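Zosby Community Help > Home and Laundry > Folding and Storage

How do you fold basketball shorts so they stay folded?

Posted by Drivura

I have two kids who play basketball, one husband who used to and still dresses like he does, and a linen cupboard that can no longer be closed by one person acting alone.

T-shirts I can do. Towels I can do. I've even made peace with the fitted sheet, in that I roll it into a ball and we don't discuss it. What beats me is basketball shorts. They're wide, they're slippery, the elastic at the top wants to be one size and the legs want to be another, and as soon as I let go the whole thing relaxes into a heap as if it's had a long day. I've tried folding them like trousers. I've tried rolling them. The rolls unroll in the drawer overnight and by morning it looks like the dog's been through it.

I do my folding on the back of the couch or on the ottoman because the ironing board lives behind the freezer and I'm not going in there. Is that the trouble? Do I need a proper table? Also, some of the shorts have big printed lettering on the front and my eldest says I'm wrecking it by folding across it. He's 16 and has never folded anything in his life, but I'd like to know if he's right so I can be annoyed about it properly.

Please don't tell me to hang them. We've got 52 hangers and they're all spoken for.

Hòa Từ

Your trouble is the waistband. It's nearly always the waistband. The elastic pulls the top in and the cloth underneath has to go somewhere, so it puckers, and if you start folding while it's puckered you're folding a lump. A lump can't be folded, only moved around.

I wash the uniforms for the under-14s at Cudthorpe, so I've done more of these than I ever planned to. My way goes like this.

Lay the shorts down front side up. Take hold of the two ends of the waistband and pull them apart, fairly hard, then let go gently. Now run your hand from the waistband to the hems, pushing the air and the wrinkles out the bottom. Do it twice. If you skip this part you may as well go and watch television.

Next, fold one leg over onto the other so the hems line up. Don't worry about the waistband lining up, because it won't, and chasing it will only upset you. Line up the hems. There'll be a pointy bit sticking out at the crotch seam. Tuck that back in so you've got something close to a rectangle. 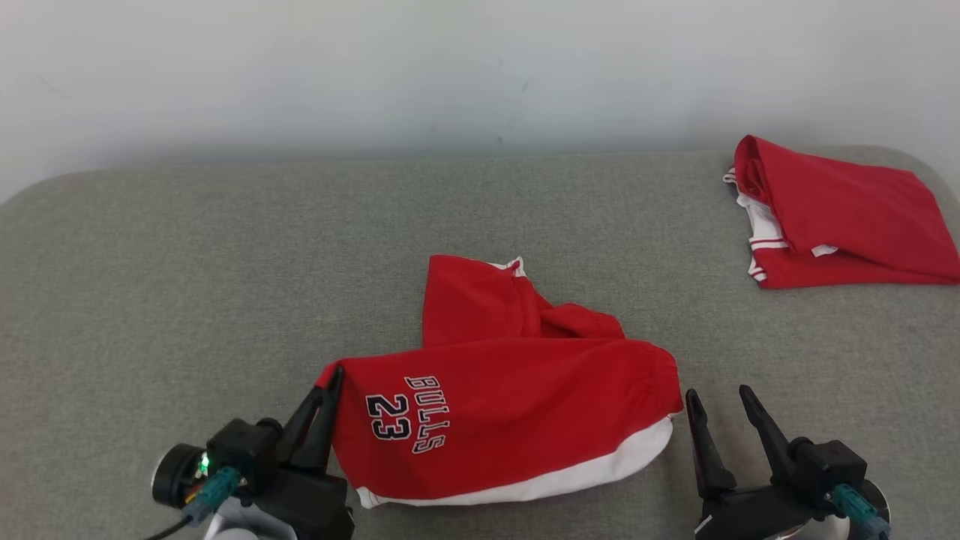

With the hems matched and the pointy bit tucked away, bring the waistband down to a bit past halfway, then bring the hem end up over the top of it. Some people finish by tucking the hem inside the waistband, which makes a neat little parcel and will stay shut even if a child throws it across a room. I know this from experience. The elastic has been working against you up to now, so it's nice to give it a job.

If your shorts have a contrast band along the hem, you're in luck. It gives you a straight edge to match up and you can see straight away when you've gone crooked. The plain ones are harder. I do those last, when my standards have dropped.

As for the couch, it's fine for shirts, and for shorts it's a mixed bag. A woven cover grips slippery cloth, so things don't slide away while you're sorting out the other end. But if it's soft, your hand sinks in when you're smoothing and you push the wrinkles around without getting rid of them. An ottoman with a firm top is better than the back of a couch. A table is better again, but then you have to clear the table, and that's a separate question for a separate page.

One more thing. Pull them out of the pile before you fold them. I used to try to start the fold while half the garment was still bunched up behind, to save time, and I'd end up with one tidy corner attached to a small mountain. Pick it up by the waistband, give it one good flick, and put it down flat. It takes two seconds and makes you feel like you're in a laundry powder ad.

About the printing: your son is partly right, sorry. Old, thick, rubbery lettering can crack if it's folded sharply in the same spot every time and then squashed under a stack. A loose fold won't do much. If you're keen, fold so the lettering faces out on top, and then he can find the pair he wants without emptying the drawer. He'll still empty the drawer.

What does hurt lettering is heat. Turn them inside out to wash, don't cook them in the dryer, and never put an iron straight on the print. I did that once. There is a colour on the bottom of my iron to this day.

Prieto

I just put them in a basket. Been doing it for years. Nobody at the game has ever looked at my kid and said those shorts were in a basket.

Drivura

Prieto, I've seen my kids in the basket shorts and I can tell. But thank you.

Hòa Từ, I gave yours a go this afternoon. The first pair came out like a parcel from the butcher. The second pair was better. By the fourth I was tucking the hem into the waistband and calling people in to look, and nobody came. The hem trick is the bit I was missing, as I'd always started by trying to match up the top and then wondered why the legs had gone off in two directions.

Two more things while I have you. Do you fold the mesh ones the same way? And what about the drawstring? In one pair it's come out entirely and in another it's come out on one side and gone missing on the other.

Hòa Từ

Mesh ones, the same, except they're bouncier, so press down on the finished parcel with your palm for a moment before it goes in the drawer. Stand them up in a row like books if the drawer's deep enough. Stacked flat, whoever wants the bottom pair will undo the lot.

Drawstrings: tie the ends in a loose bow before they go in the wash. For the one that's come out, put a safety pin through the end of the cord, close it, feed it in the hole and shuffle it along through the waistband with your fingers until it comes out the other side. The one that's gone in on one side is still in there. Pinch along until you feel the knot and bunch the cloth up behind it to walk it back out. Allow yourself one cup of tea and some language.

If the cord has no knot, make one at each end when you've finished. I've threaded the same cord three times in one season because I thought I'd remember to do it later.

Lorikeet69

Late reply, but I want to put in a word for rolling. The original poster said hers unroll, and mine did too until I worked out I was rolling from the wrong end. Start at the hem and roll towards the waistband. Then you can flip the waistband back over the roll like you're doing a pair of socks. Start from the waistband and you've got nothing at the end to hold it shut, just two floppy legs.

It's good for a sports bag as well. I can get shorts, singlet and socks in one roll, and if it goes to the game as one roll there's some chance it'll come home as one. Not a big chance. Last November we came home with three socks and a singlet belonging to somebody much larger.

You do get more creases than with flat folding. On shiny fabric they drop out once the shorts have been worn for a bit. If they don't, hang them in the bathroom while someone has a shower. With a teenager in the house you should get enough steam to do the curtains too.

Drivura

Rolled from the hem for the sports bag, folded for the drawer. The cupboard door now shuts, although I did have to move the fitted sheets, and I won't be saying where.

I told my eldest he was partly right about the lettering. He's asked me to put it in writing.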